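Part-time counter help wanted, Manzano Kitchen & Stone, Vurnbridge

Posted February 21, 2026

We need a person for the showroom. Part time to start, could turn into full time by April if the spring goes the way I think it will. Small shop, countertops mostly, some sinks and faucets. Been on Flukgate Road a long while, same green door, parking in back.
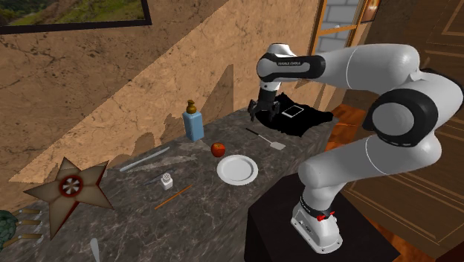
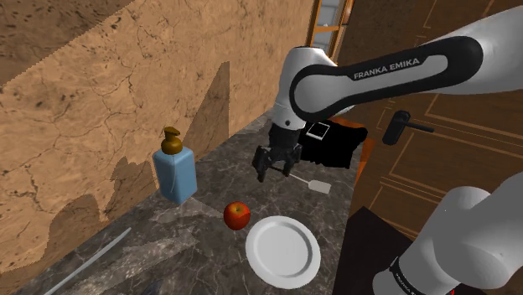 Gray marble countertop.

What the job is. Greeting people who walk in, finding out what they want, which is usually not what they say first. Pulling samples. Writing down measurements so the guys in the shop can read them. Answering the phone. Calling folks back — this is the big one, we are bad at it right now and I know it.

Also some lifting. Sample slabs run up to 30 pounds and they live on the bottom shelf, don't ask. If your back is bad tell me, we can work around it, but I need to know up front.

Hours are 8 to 1, four days a week, plus one Saturday a month if you want it. Saturday pays extra. No evenings. Closed the week of the Clelirside fair, everybody is, you couldn't get a truck down the street anyway.

You should have:
Decent handwriting, or be willing to print
Some time spent dealing with customers, any kind. Diner, hardware store, front desk, all fine
Basic computer stuff. We use a spreadsheet and email. The spreadsheet is ugly
A way to get here. The 137 bus stops at the corner but the first one is late a lot so plan for that

Nice to have, not needed:
Spanish
Knowing granite from quartz from marble. I will teach you. Takes a couple weeks before it sticks
Driver's license, for dropping off samples in Clelirside now and then. Company van, you don't use your own car

Not looking for a salesperson. No commission, no quotas. If somebody wants marble next to the stove and they cook with a lot of lemon, you tell them it will etch, and then they decide. We have lost sales that way and kept customers.

Pay depends on experience, we'll talk numbers on the first call so you dont waste a trip. Paid every other week. Employee discount on remnants, and a $100 boot allowance after your first month becuase you do walk through the cutting shop and sneakers are not allowed back there. Ear plugs and safety glasses we supply.

To apply: come by before noon and ask for Severino Sotomayor (me), or leave a note at the desk with your name, phone, and the best time to call. Resume if you have one. If you don't, half a page on where you've worked and what you did there. Two references, not family.

I'll do short interviews as people come in, then a paid trial morning for whoever looks like a fit. Would like somebody started before April. If you applied last fall and never heard back, sorry, see above about the phone. Please apply again.

No recruiters.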